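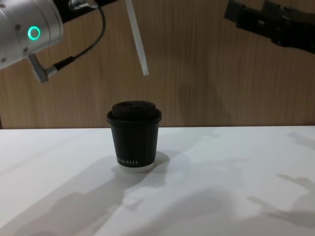
*Slide 1: two arms, one coffee cup, lid on.*

**Notes for the April talk, second go – "Can it do the dishes yet?"**

(Leave slide 1 up while people find seats. Don't start until the doors are closed, I lost the first two minutes last time.)

Hi everybody, I'm Juwita Kusuma, and I've spent a fair chunk of my working life trying to get machines to do chores I don't like doing. So the question I get at every barbecue is the one in the title. Can it do the dishes yet? And my answer is sort of, some of them, slowly, and please don't give it the good glasses.

I want to start with a coffee cup because a coffee cup is the smallest chore I know. Somebody finishes a coffee, leaves the cup on the table, and somebody else has to deal with it. You've all done it at home with a hip against the bench and a phone in the other hand. You didn't plan it. You probably couldn't tell me which fingers you used.

(Point at cup. Ask the room: who'd pick this up by the lid? Wait for hands. There are always a few.)

Okay, so you lid people, you're brave. A takeaway lid is pressed on, and how well it's pressed on depends on who made your coffee. Grab the side instead and now you've got a paper wall that gets narrower toward the bottom, so if you squeeze too softly it slides and if you squeeze too hard you're wearing it. And look at it – it's got a lid on! Is there coffee in there? I can't tell from the slide, and a camera can't tell either. A full cup and an empty cup look exactly the same from the outside and want completely different handling.

You'd find out by lifting it a tiny bit. Your hand would know before you did. That little lift is the bit I'd love you to remember from tonight, if you only remember one thing.

**Slide 2 (the chore list)**

I asked the people in our shop to write down every small job they did in a day that they'd happily hand over. We got 200 of them. I thought it'd be all lifting and carrying, and there was plenty of that, but heaps were things like "wipe the bench without moving the parts I've laid out" and "put the drill back where Ong likes it". (Ong is the company next door, we share a tool wall, it's a whole saga. Skip if running late.)

We went through the list and marked the ones I'd trust a machine with today, unsupervised, with me off having lunch. There were 13. Thirteen out of 200!

(Pause here. People laugh, let them.)

Nearly all of those were the same job done over and over with the same object in the same spot. Load this tray. Move that box. Screw this cap on. If you run a shop floor and you've got one of those, lovely, go and talk to a supplier, you don't need me.

**Slide 3 (the clean table)**

Go back to slide 1 for a sec. (Two clicks left, NOT the home button.)

Look at how tidy that is. White table, plain wood-grain wall behind it, one dark cup. The cup might as well be wearing a sign. Now think of your kitchen table. Mine has mail on it, a lunchbox, a charger, half a colouring-in project, and the cup's behind the fruit bowl.

When you see a video of a robot clearing a table, have a look at the table first. I do this all the time now and it's ruined quite a few videos for me.

And look at the shadows while we're here. See the big soft one coming across the bottom left, and the jointed, fingery one on the right? To you and me they're just shadows and we forget them straight away. For a camera system, a dark shape on a white table is a thing it has to have an opinion about. Is it an edge? Is it an object? Turn on another light in the room and they all change. We had a customer, Skovusach, who moved one lamp and rang me up to say the machine had gone funny.

**Slide 4 (what the good ones do)**

I don't want to be a grump about it. It's come a long way and I get pretty excited about some of this stuff.

Two arms helps a lot. One can steady while the other does the fiddly part, same as you with a jar. Softer grips help. Letting people show the machine the job by hand, over and over, helps more than I expected – I was a real snob about that, I wanted to write everything out properly in code. On the Wimico job we recorded 40 goes at a cup like this one and got something that would pick it up and put it in a bin on a good day. I was thrilled. Then we swapped to a taller cup and it knocked it flat.

So we did more. And more. By the end we were at 4000 goes with all sorts of cups, and the taller ones were fine, and the short ones were fine, and a mug with a handle still gave it grief.

(If someone asks how long that took: ages. Move on.)

**Slide 5 (should you buy one)**

For the home, I'd hold on to your money for now. You've got a dishwasher and a robot vacuum, and those two work because someone changed the job to suit the machine. The dishwasher doesn't wash dishes the way you do. It sprays a box. If someone tells you their machine is going to do your chores exactly the way you do them, ask to see it try at your place, with your mess.

For a small shop, start with the most boring job you've got. Watch it for a full shift before you ring anyone. Count how often the person doing it stops to fix something without noticing they've done it – a nudge, a turn, a bit of fluff picked off. Each of those is something you'll have to pay someone to sort out.

We've started a checklist for that called Skindivness (don't ask, my nephew named it) and there are copies on the table by the door.

**Questions**

Likely ones:

- *Will it take my job?* Be straight. Some of the tray loading, yes, it already has. Tidying up after everyone, a long way off.
- *What about the humanoid ones?* Legs are great for stairs. The cup's still a hand problem.
- *Which coffee?* Read them the bit you can see on the cup, "MOTTI", and leave it there.

Have water. Bring the clicker with the new battery. Ask the organiser if the lights can stay half up so I can see hands for the lid question.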